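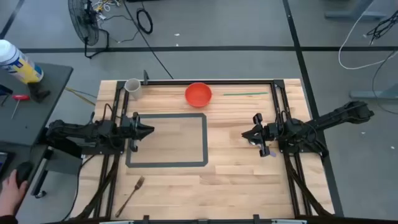 Two arms over the butcher-block table

Envelopes for a square note card set: white or kraft?
Posted August 17, 2024

eilidh_swanson
Hello all, and sorry in advance for the length! I'm finally putting together my first boxed set, 11 lighthouse drawings on square note cards, and the cards themselves came back from the printer looking lovely. The envelopes are where I'm stuck. I've got samples of the Sotex white and the Mackay kraft spread all over my dining table and I change my mind every time I walk past. The kraft looks so good with my brown ink, but my mother tells me it looks like something the bank sends. Also, square envelopes cost extra to mail, and I'm wondering if buyers mind.

DougalL
Kraft, every time. I've sold 402 boxes of my bird cards in kraft and I can't remember one complaint. White shows every thumbprint by the time it's been through a craft fair. 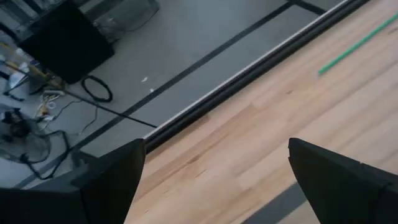
Between the fingers, pale planks

GreerB
I'm going to disagree with Dougal, fondly. People write on these things! A blue ballpoint address on kraft is hard to read, and my older customers said so, quite firmly. I switched to white two years ago and wouldn't go back. The thumbprints are a fair point, so I keep one open box for handling and leave the rest sealed.

DougalL
Greer, they can use a black pen.

GreerB
They can, but they don't, dear.

takumi_h
On the square question, I'd think about that before the color. Mine got returned for short postage so often that I redrew the whole set as a folded 4-bar size, which was a miserable month of cropping. If your cards are already printed it's too late for that, but do put a little slip in the box telling people a square one needs more postage. I had Nutetti print mine on offcuts when I ordered 1,000 envelopes from them, and it

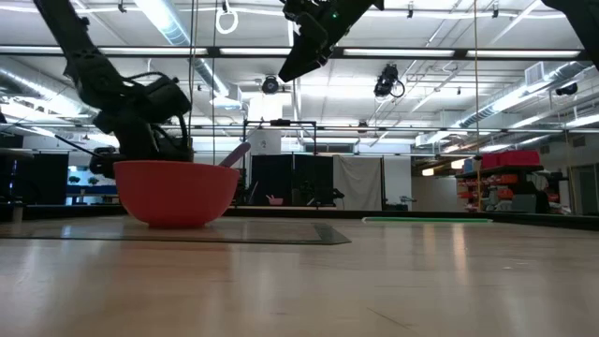

cut the grumpy emails down to almost none. Ask your own printer, they may have scraps lying around too.

eilidh_swanson
Oh, the slip is such a good idea, thank you Takumi. I hadn't thought past "pretty box." Greer, I tried a blue ballpoint on the kraft just now and I'm sorry to say I see what you mean.

DougalL
Try it in daylight.

heather_cowie
Could you split them? I do four kraft and the rest white in my garden set, and folks seem to enjoy having the choice. It does make packing fiddly, and I've sent out a box with too many of one color more than once. Either way, check the gum on the flap before you order a big lot. My last Drivora ones curled up in the August damp and half of them sealed themselves shut in the drawer.

GreerB
Peel and stick, Heather. Costs more, worth it.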